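Equipment Planning Report: Hand-Held Grippers or a Second Arm?
Elis Ruddock
Submitted 26th October

1. What we were asked to decide

The project group has a budget of $3,000 to spend before January. The original proposal, written before I joined, assumed the whole amount would go toward a second tabletop robot arm from Oravec. My part of the project was to check whether that made sense and to compare it with the other option on the list, a pair of hand-held grippers that a person carries around and uses to record picking and placing tasks.

I started this work expecting to recommend neither. I still have doubts about both, and I have tried to put them in the report instead of leaving them for the oral presentation.

2. The quotes

Oravec quoted $2,979 for the arm. That leaves $21, and the quote does not include the mounting plate, the spare finger pads or shipping. When I asked about shipping I was told it would be worked out at the time of order. I do not think a student project should sign for something on those terms.

Jundbridge quoted $2,621 for 2 hand-held grippers, with shipping, a charging cradle and one set of replacement pads included. That leaves $379 for everything else. The quote describes the grippers as "ready for any home task," a sentence I would ignore completely. No home task list was attached.

Duletti was also on the original list. They sent a brochure and no price, so I left them out of the comparison.

3. What the arm would give us

The lab already has one arm. A second one would let two people work at the same time, and it would let us try tasks that need two hands. Both of these were given as reasons in the proposal.

I looked at how the first arm is used. The sign-up sheet shows long gaps, and the longest sessions were spent on calibration. Two members of the group told me that they avoid booking it when they only have an hour, as setting up takes most of that. A second arm would double the calibration work as well. The proposal does not mention this anywhere.

The two-handed tasks are a better argument. But the software we use, Nadodum, only handles one arm per workspace in the version we have a license for. The upgrade is a separate cost and I could not get a firm price for it in time for this report.

4. What the grippers would give us

A hand-held gripper can be used on any table in any building. There is no mounting plate and no safety zone to tape out on the floor. The person holding it does the reaching, and the tool records what the fingers do. For collecting a lot of short recordings with everyday clutter, this is hard to beat on price.

The clutter matters more than I first thought. Our lab table has a plain top and the same few foam blocks on it, and anything trained on that will have seen very little. A household table has small lids, tape, bottles and packaging on it, often close together and against a patterned surface.

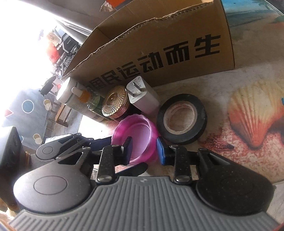 Do the hand-held grippers remove the need for an arm?

They don't. The recordings still have to be tested on a real arm at the end, so the one we already own has to stay in working order and part of the budget should go toward keeping it that way.

5. Problems I could not settle

Pads. The finger pads are the part that wears, and Jundbridge would not say how long a set lasts. "Depends on use" was the full reply. One spare set is included, and after that we would be buying them at a price that is not on the quote.

Match with our arm. The fingers on a hand-held unit and the fingers on our arm need to be close in shape, or the recordings will be of limited use. Jundbridge says an adapter exists. I have seen a drawing of it and no photograph. Until somebody sends us one to try, I would treat this as unproven.

People's time. The proposal treats student hours as free. They are free to the department, but they are not unlimited, and a tool that needs a person for every recording will use a lot of them. Nobody in the group has committed to a schedule yet.

Reach and weight. The spec sheet gives a weight without the battery. I would like to know who thought that was the useful number.

6. Recommendation

Do not buy the second arm this year. The price is too close to the limit, the missing items would push it over, and the first arm is not being used enough to justify another.

Buy the hand-held grippers only if Jundbridge agrees in writing to two conditions: we get an adapter on loan before payment, and we can return both units if it does not fit. If they refuse, hold the money — the department has confirmed that it can be carried over once.

If the purchase goes ahead, I suggest splitting the remaining $379 as follows:

Replacement pads: $160
Service parts for the existing arm: $150
Storage cases and labels: $69

The pad figure is a guess, for the reason given in section 5, and should be changed as soon as we have a real price.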